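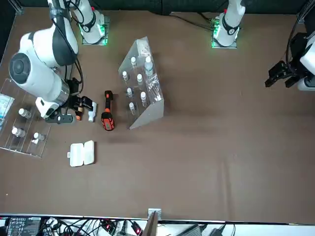
Ishida asked whether bottles that fall over should be stood back up before the next example is recorded. Leave them. A bottle on its side is a fair starting point, and the system needs to see plenty of those.

The rest of this page covers recording a set of tabletop examples for the Arkbridge sorting task, from clearing the last set to saving the new one.

Before you start

Open the Otent recorder and load the task file. Check that both arms respond and that every camera view is live. Wipe the table if there is dust on it.

Laying out the items

Put the clear racks down first, then the small white bottles, then everything else. Change the layout after every 10 examples. Move a rack, turn it, or swap what is lying in front of it. Small changes are fine – a rack turned a little is a new problem for the gripper.
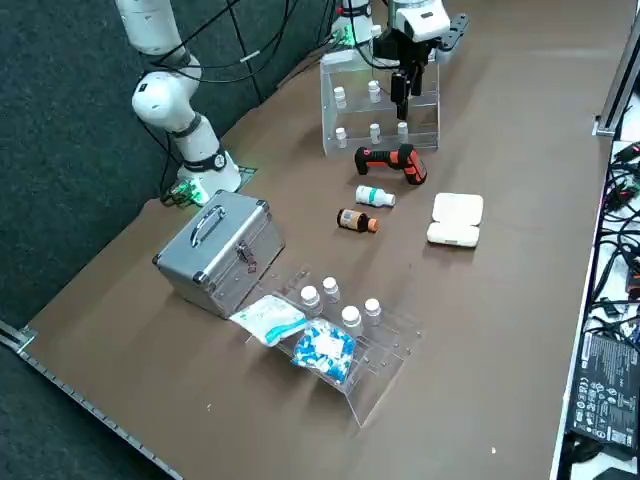 Layout with one rack at the far side of the table and the other beside the aluminum case.

Recording an example

1. Bring both arms to the start position.
2. Press record and wait for the tone.
3. Pick one item and move it to its place. Go at a steady speed.
4. Open the gripper fully before backing away.
5. Press stop, then mark the example as good or bad.

If you miss a grasp and recover within a few seconds, keep the example and mark it good. If you miss twice, mark it bad and start over. Do not delete bad examples – they get sorted out later.

How many you need

A full set is 280 examples. Take a break every 6 layouts. Tired operators get jerky, and it shows in the recordings.

Saving

Export from the File menu and pick format 11. The older Voltano format still appears in the list but drops the wrist view. Write the layout notes in the same folder as the export.

Page last changed 03/08/2020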